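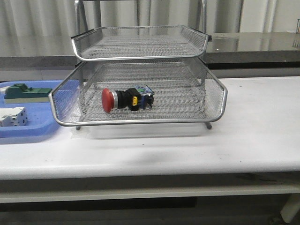 I have been arguing with my sister-in-law Roxana about desk trays for most of December, and I'd like to make my case to people who can't leave the dinner table. Her position is that a two-tier tray is a place where paper goes to be forgotten. Mine is that she's right about the paper and wrong about the tray! Put paper in one and yes, it's a graveyard (I once pulled a dental bill out of mine that was 9 months old). But put things in it, lumpy awkward things, and a wire-mesh tray is the best storage on the bench. A red emergency stop button lying on its side in the lower tier is about as lumpy as things get, with that big mushroom cap at one end and the contact blocks at the other, and you can spot it from the doorway.

Drawers are where I lose people. Everybody loves a drawer. I had a cabinet with 92 little drawers in it, a Prullden, bought secondhand, and I labeled every one of them over a long weekend with the radio on. Guess how often I read the labels? I opened drawers until I got lucky, same as before, only now there were more of them.

Mesh you can see into. Dust drops through it too, so you wipe the table and not the tray. And the open front means you reach in with one hand while the other one is holding a screwdriver, which in my life is always.

I do keep a flat plastic tray next to the mesh one for terminal blocks and other small parts, since tiny screws and mesh are a bad marriage. Roxana says that's cheating. I say it's two trays, and two trays still cost me less than the cabinet did.

She's coming over Thursday and I've been told to drop it.

Comments

Shamim Bhutto: Team drawer forever. Mesh catches my sweater.

Åsmund Grønli: What happens when the top tier fills up? Mine is all cables now.

Sharon Muriithi: Is the cabinet for sale?

Home | Essays | Workbench | Archive | Contact

© Vasanthi Pillai. Back to top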